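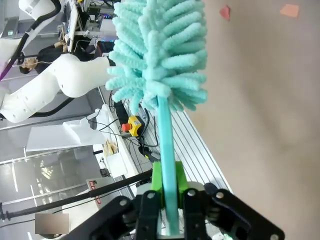 When I rang Solène Lebrun at four in the afternoon she was waiting for a print to finish, and she asked whether I minded her getting up now and then to look at it. I didn't mind a bit! She runs the repair bench at Dindell, a shared workshop in Skulberg, where people bring in broken knobs, hinges and hoover clips and go home (most of the time) with a new one.

"We began with one second-hand printer and a great deal of hope," she told me. "The first part I ever made for a stranger was a fridge shelf bracket. It took me 86 tries, and I have kept nearly all of them in a drawer."

She is much quicker these days, and the workshop's book shows 712 parts handed over, most of them in PETG, which she likes for anything that has to bend a little. "PLA is lovely to print, but leave it in a warm car in August and you'll be back to see me."

I asked what she would say to somebody just starting out, and she thought about it for quite a while. "Dry your filament. And buy decent calipers before you buy anything fancy for the printer."

Her colleague Normand Pelletier teaches the drawing side, with beginners' evenings that start again in April. "He is far more patient than I am," said Solène, and then the printer beeped and off she went to see to it.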